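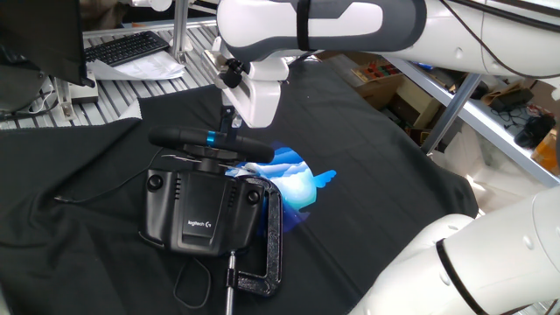
A white arm over the Logitech steering wheel at the Drallum workshop, with the second arm at lower right.

Drallum Open Day: Your Questions

We get a lot of emails before every open day, and Keerthana Salian, who answers most of them, asked if we could put the usual ones in one place. So we did, and if yours isn't covered, please do write to her anyway!

When is it, and where?

January 25, 2024, at our workshop in Fakville, which is the long low building across from the feed store. Doors open at 10 in the morning and we'll keep going until people stop asking things (last October that was well past supper time, and we loved every minute of it).

Do I need a ticket?

It's free, but we'd like you to sign up, as the building holds 50 people comfortably and gets awfully warm with more than that. If you find you can't come, just drop us a line so we can give your spot to someone on the waiting list.

What will I get to see?

The steering wheel demo is the one most folks ask for. There are 2 white robot arms at the table and a gaming wheel set up on black cloth, with a picture projected in blue behind it, clouds and a little winged shape like a bird. Surachet Ruangrit runs it and will talk you through how he plans the movements. He's happy to go back over any part you missed, so don't be shy about stopping him.

Why a gaming wheel, of all things?

A wheel is something everybody has had their hands on, or at least something like it, and it's a nice challenge for a gripper to deal with an object that turns. We've tried plenty of other things over the years and this is the one visitors stay and talk about.

Can my kids come?

Yes, please bring them! We do ask that children under 12 stay with a grown-up the whole time and that everyone, big or small, keeps behind the yellow tape on the floor when the arms are running.

Can I drive the robot myself?

Not at the demo table, I'm afraid. We do have a small practice station by the front door, which we call Cui, where you can move a little arm with a joystick for as long as the line behind you will put up with it.

Is photography okay?

Go right ahead, but please leave the flash off near the table.

Is there parking?

There's a gravel lot behind the building, and when that fills up you can use the one at Zondholm, a two-minute walk down the road. They're good neighbors and they know you're coming.

Will there be food?

Coffee, cider and a great many cookies. If you have allergies, tell Keerthana when you sign up and she'll set something aside with your name on it.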